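Skullow Foundation Small Equipment Grant
Progress report, Skorcombe site
22 January 2020

1. Scope of this period

Work in this period covered the breakfast and dry goods display at the Skorcombe site. The display is one of the items listed in the original application under "table settings for public sessions." The Indidach site is reported separately and is not included in the costs below.

2. Furniture and backdrop

The round table bought in 2016 has been kept. The top was sanded and resealed, and 2 of the leg fixings were replaced. No further work on the table is planned under this grant.

The painted board formerly used behind the table was too heavy to move between rooms and has been retired. A black fabric backdrop is now used in its place, with cutout letters attached to the cloth. The cloth is hung in a curve so that it closes off both sides of the table as well as the back. Letters near the ends of a row follow the curve and can tilt. The cloth also holds creases from storage. A hanging tube for storing it flat was ordered from Rivadeneira and has not been delivered.

3. Table contents

The setting was reduced after the last review, which found the table too crowded for people standing at the front. Items are now placed mainly toward the far side.

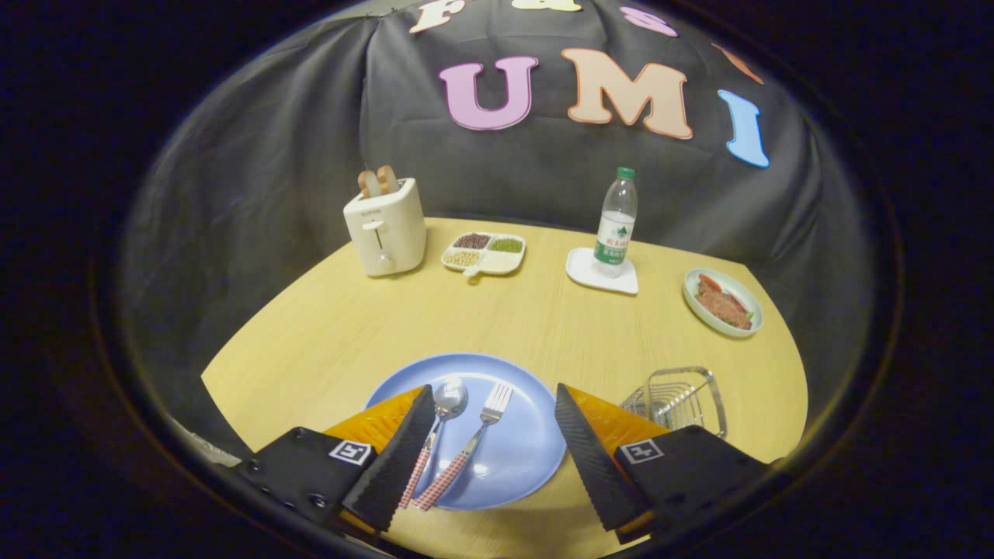
Figure 1. Round table with toaster, divided dish and bottled water, Skorcombe.

The toaster is a white two-slot model with the lever and knob on the front face. Two slices of toast are shown standing in the slots. The divided dish has four compartments and replaces four separate bowls, which slid when the table was moved. Red beans, mung beans and soybeans take three of the compartments, and a white dry food takes the fourth. The bottle is set on a square saucer to protect the resealed surface. A small round plate with a pale green rim is kept on the right side.

4. Open items

Dry contents are to be changed every 3 months. The first change is due in April. Spare letters have been cut for the backdrop but not yet sorted by color.

Lettering height will be checked against the sight line from the doorway once the storage tube arrives and the cloth can be rehung without folds.

5. Budget

Spending is within the approved amount for this line. The only outstanding charge is the Rivadeneira order. No transfer between lines is requested.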